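To: Revdale Robotics Club list
Subject: Re: folding task, clip count

On the club list, Baird team wrote:
> We have 400 clips of towels and none of knitwear. Do we need sweaters
> before the Melden meet, or can we stay with flat stuff? Also, are we
> still doing one hand at a time?

Yes to sweaters. The Melden rules list 14 garments and 7 of them are knits, so towels alone won't get us through the second round. The target is still 2000 clips by the end of September.

Two hands from now on. One gripper holds the top of the garment and the other goes in low for the next grab. Close slowly on knits and take a full fold between the fingertips.
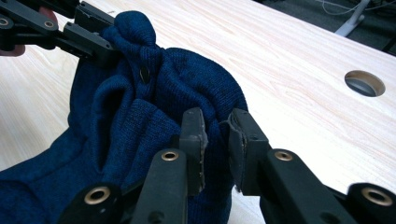

Navy sweater on the desk, top gripper holding, lower one going in.

Please start each clip with the sweater bunched up, and change the starting pile every time. Buttons are fine. Skip anything with a zipper for now, the Heklow script drops those clips and I haven't fixed it.

If a rubber pad is coming off, stop and swap it. Spares are in the top drawer. The room is open until 6 pm.

Upload to the same folder as before, but put "knit" in the name.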